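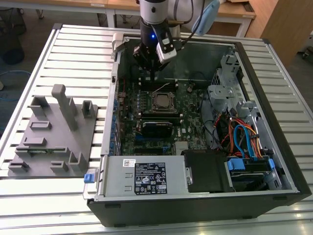 Perch, Pontoons and a Very Long Morning at Lunska

So I finally got back out on Lunska last week, and I have to tell you, I had forgotten how much I love that lake in August. We were at the ramp by 5:15, coffee in hand, and there were already three trucks ahead of us. Three! A few years ago you could have parked sideways across the whole lot and never heard a complaint.

My partner in crime for the day was Adjoa Amissah, who some of you will remember from the ice fishing posts (she's the one who caught the burbot and screamed). She'd brought her new ultralight setup and a box of tiny jigs, and I'd brought the same beat-up rod I always bring plus two dozen nightcrawlers from the cooler at Tredcombe Bait. They've gone up again, by the way. Still the best worms in the county.

The plan was yellow perch. The report at the shop said they were holding in 30 feet off the old quarry wall, so that's where we went first, and we sat there for an hour and a half catching absolutely nothing but one sad little rock bass. The fish finder showed plenty down there. They just would not eat. We tried worms, we tried minnow heads, we tried Adjoa's pink jigs, and I tried talking to them nicely.

Around eight the wind picked up out of the south and we gave up on the wall and ran over to the weed edge by the campground. Much better! First drop, Adjoa had one before her jig even got to the bottom, and for the next hour it was pretty much constant. Nothing huge — most of them in the eight to ten inch range — but fat and gorgeous, with those bright orange fins. I kept enough for two dinners and she kept a few more than that because her whole family was coming over.

What worked: a little chartreuse jig tipped with maybe an inch of crawler, about a foot off the bottom, and barely moving. Every time I got impatient and started hopping it around, the bites quit. I have been told this by every perch fisherman I've ever met and I still have to learn it again every single summer.

We also ran into Lovely Maglaya and her boys on their pontoon, which is always a treat. Her youngest had a smallmouth that morning that stretched the tape a lot further than anything in our boat, and he made sure we knew it. He'd caught it on a hot dog. I spent $100 on tackle in the spring and this kid is out there with a hot dog.

By eleven the jet skis were out and we called it. The line at the ramp was ridiculous, so we just drifted in the cove and ate our sandwiches until it cleared. I got sunburned on the tops of my feet, same as last year, same sandals.

Dinner was perch fillets in cracker crumbs, fried in a cast iron pan out on the porch, with corn and sliced tomatoes. I soak mine in buttermilk first, and I know a couple of you feel strongly about that. You're welcome to fight it out in the comments.

Next trip is a night one for walleye, if I can get the trolling motor to stop making that noise. Adjoa's in, and Lovely says the boys are begging to come along too. If anybody has been doing well after dark on the north end, drop me a note and tell me what color you're throwing!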